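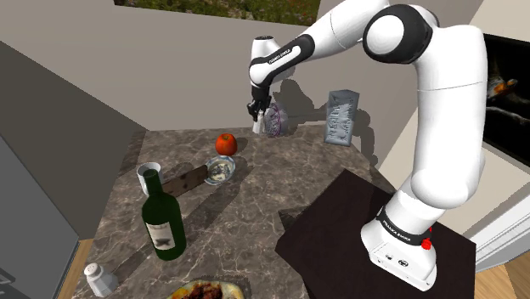

Home Explore Notifications Messages Lists Profile

ok, kitchen sim update, because three of you asked and I have coffee. I've been building this thing in the back room since October and it finally does stuff when I tell it to!

Quick catch-up if you're new: it's a Panda arm in a simulated kitchen, marble counter, food all over the place, and my only goal is to get it to pick things up and put them down somewhere sensible. All on my own PC, which sounds like a hair dryer by now.

The machine is called Kröger (don't ask). The project is called Polldale. The folder is called "kitchen_new_new_3" and I'm not renaming it, too many scripts point at it.

Grip width was this week's headache. I had one closing force for everything, and small stuff kept popping out of the fingers like a bar of soap. Now each object gets its own number in a text file - ugly, but I can edit it while a run is going.

Count so far: 1,769 attempts logged, and the last batch of 54 had 8 drops. I'll take it!! The batch before that I deleted out of spite.

Next up is handles. Long thin ones are mean. Come in a little crooked and the whole thing spins away from you, and then it's under the wrist and you can't get at it without backing all the way out.

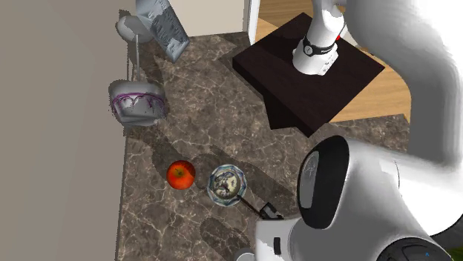 Radomir Kolev: try coming down slower for the last bit and let the fingers settle before you close. My handle grabs got way better once I stopped rushing the descent.

Ooh ok, I have the descent at one speed the whole way down. Splitting it in two tonight.

Also going to move the grasp point closer to the middle of the handle - right now it aims for the very end and I think that's half my trouble.

Will post numbers once I have a full batch. If the PC survives.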